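Print this page | E-mail this page | 2 comments | Share

# Clevaris Table Set: Orange Balls and Clear Tray

Data card, revised February

## Summary

Clevaris is a collection of short tabletop sessions involving small objects and open containers. This card covers the ball subset, in which plain orange balls are handled on a white tabletop beside a clear plastic tray. Other subsets (cutlery, bottle caps, folded cloth) have their own cards in the same directory.

The subset holds 314 sessions and 1916 labeled segments. A segment covers one ball and one action. Sessions with more than one ball on the table are split by ball, and the segments can overlap in time.

## Objects

**Balls.** Orange, matte, no lettering. Table-tennis size. All balls in a session are the same color. They are treated as interchangeable and carry no identity labels across sessions. Within a session each ball gets an index (b0, b1, and so on) at its first appearance on the table, and keeps it until the session ends. If two balls touch and the indices can't be told apart afterward, both are reindexed and the segment is flagged `swap_possible`.

**Tray.** Clear plastic, open top, longer than it is wide. The inner walls are ribbed and there is a small oval cutout near one end. Tray position is not fixed. It was moved between sessions and its long axis is given in the `tray_axis` field, measured against the long side of the table.

**Table.** White top with aluminum rails along both long sides and a light wooden board at the far end. The top is plain, with no grid or printed targets. Positions are given from the near left corner of the white surface, excluding the rails.

## Sample views

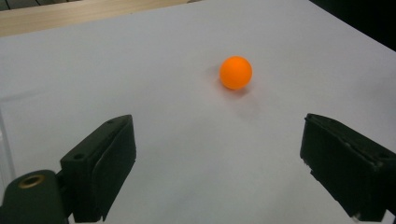
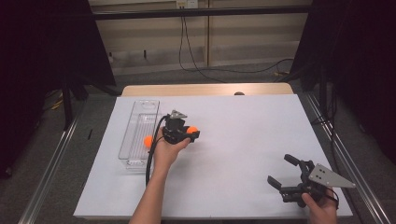
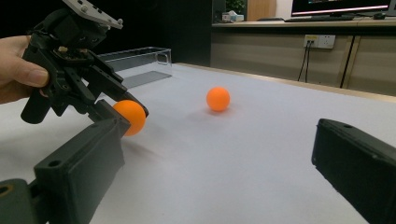

Susetthorpe Object Handling Group | Tabletop Section

## Labels

Each segment has one action label and one start state.

| Field | Values |
|---|---|
| `action` | reach, grasp, lift, carry, place, release, roll |
| `start` | on_table, in_tray, held |
| `end` | on_table, in_tray, held, off_table |
| `side` | left, right, both |
| `flags` | see below |

`side` refers to the operator's hand, whichever camera the segment is viewed from. Both hands may be active in the same segment.

`roll` is used only when the ball travels more than one ball width without being held. Small settling movements after a release belong to the release segment.

There are 13 flags. The ones that come up most often in this subset:

- `swap_possible`: index may have changed, see Objects
- `shadow_only`: ball hidden, position estimated from its shadow
- `through_tray`: ball seen only through the tray wall
- `edge_contact`: ball touched a rail or the end board
- `double_grasp`: first grasp lost, second grasp within the same segment

The full list is in `flags.txt`.

## Known problems

1. Clear plastic on a white surface is hard to outline. Tray masks were drawn by hand and the far rim is the weakest part. Expect errors of several pixels there. Reflections of the tray on the tabletop are not part of the mask.

2. Ball shadows are soft and sometimes doubled, and they can take on an orange tint close to the ball. An early pass of automatic masks included part of this tint. The masks were redone, but 900 segments were only spot checked. They are listed in `masks_unchecked.csv`.

3. Apparent ball size varies a lot with distance. Do not use it to separate one ball from another.

4. The `off_table` end state is rare and should not be used for training without merging it with the cutlery subset, where it is more common.

5. In older files `tray_axis` was stored in degrees clockwise. It is now counterclockwise. Files converted with the Hirano script are correct. Files without a `conv` line in the header are not.

## Splits

Splits are made by session, so segments from one session never appear in two splits. Tray placement was balanced across train and test. The number of balls was not.

## Directory layout

```
balls/
 sessions/
 masks/
 segments.csv
 flags.txt
 masks_unchecked.csv
 splits/
```

Timestamps in `segments.csv` are seconds from session start. Masks use the Hirnidum naming pattern: session, camera, frame number, object index.

## Changes

- Tray masks redrawn at the cutout end
- `double_grasp` added; previously logged as two segments
- Duplicate rows removed from `segments.csv`

## Contact

Corrections to labels or masks go to Noboru Yoshida, Tabletop Section. Include the session number and the object index. Requests for the cloth subset are handled separately.

E-mail this page | Print this page | 11 shares

This site uses cookies to remember your display settings. Accept | Manage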